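About Garno

Hi, and thanks for stopping by! We're Garno, a small shop in Geltville that writes and prints a newsletter on security policy – border agreements, police cooperation, court cases, the slow stuff that gets two lines on the evening news (if that). I started it at my kitchen table after years of reading summit statements for a living and wishing somebody would put them in plain English.

We now go out to 847 subscribers, mostly town officials, teachers and retired officers who write very long letters. Keep them coming!

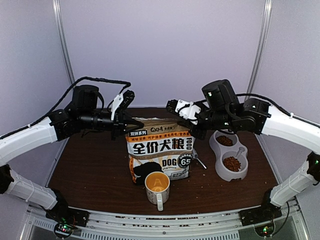

Garno Newsletter, Issue 110, p. 2

Our longest-running project is the Contreras Index, which tracks what governments promise at security meetings and what they later pass into law. It has 310 entries so far, and I still check every one myself. Last May we added the Dallier Reading Room, open to anyone who wants to look through our back issues (coffee's on us).

Want to write for us? Send a short pitch. The next deadline is 13th December.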